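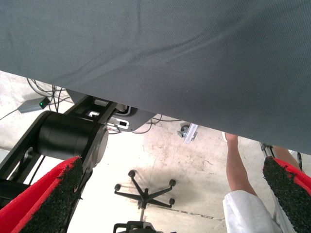

Moving to Kendero: your questions answered

What is Kendero, in plain words?
Kendero is our hosted reporting service. You send us your sales, stock and payroll records, we keep them in one tidy store, and your team builds its reports on top. If you've been emailing spreadsheets back and forth for years (so had we!), you'll feel the difference pretty quickly.

How long does the move take?
Most customers are up and running in 6 weeks. The first two go to sorting out your old files with Anjani Mandagi and her team in Drernham, and we do ask that someone who knows those files well is free to answer questions - even the silly-sounding ones.

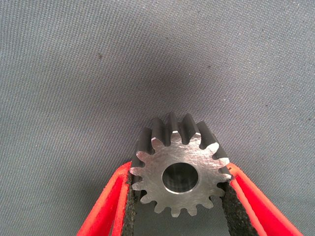

After that we load a trial copy, and you get four weeks to poke at it, compare it with your old reports and tell us what looks off. Your old system stays on the whole time.

Which programs can you bring data in from?
There are 39 ready-made connectors at the moment, and Gurar joined the list in May. If yours is missing, write to Shewit Bogale and she'll happily take a look. 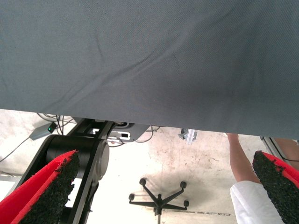
Who can see our records?
Only the people you name. Support staff need your written okay before they open anything, and that permission runs out by itself at midnight.

Can we leave if it doesn't suit us?
Of course, and we'd be sorry to see you go! Ask for a full export and we'll send it in plain files that any database can read. There's no fee for that.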